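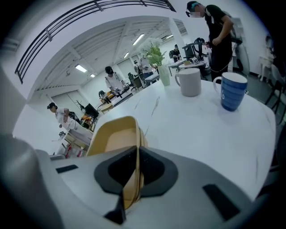 Planning Tips > Guest Logistics

How to Set Up a Shuttle for Your Wedding Guests

If your ceremony and reception are in different places, or parking is tight, a shuttle keeps everyone on schedule. Start four months out.

1. Get a head count. Put a shuttle question on the RSVP card. Couples who skip this step usually book too many seats.

2. Pick one or two pickup points. The hotel with your room block is the obvious choice. Check with the front desk that a bus can stop at the door.

3. Time the route yourself. Drive it at the same hour as the wedding, then add ten minutes for loading. For a July wedding at Kedaddale, our map app said 23 minutes and the bus took 35 with beach traffic.

4. Ask for quotes in writing. Corngate quoted $1,428 for one bus and five hours. The same bus with an overtime hour and driver tip included came to $1,783. Make sure you know which number you are looking at.

5. Plan the return trips. Run one bus after the cake for families and older guests, and the last one 20 minutes after the music stops.

6. Share the times. Put them on your website and on a card in the welcome bag. Give the driver the planner's cell number, not the bride's.

Confirm everything again the week before, including the driver's name and the gate code if the venue has one.

Posted 17th June by Solène Courtois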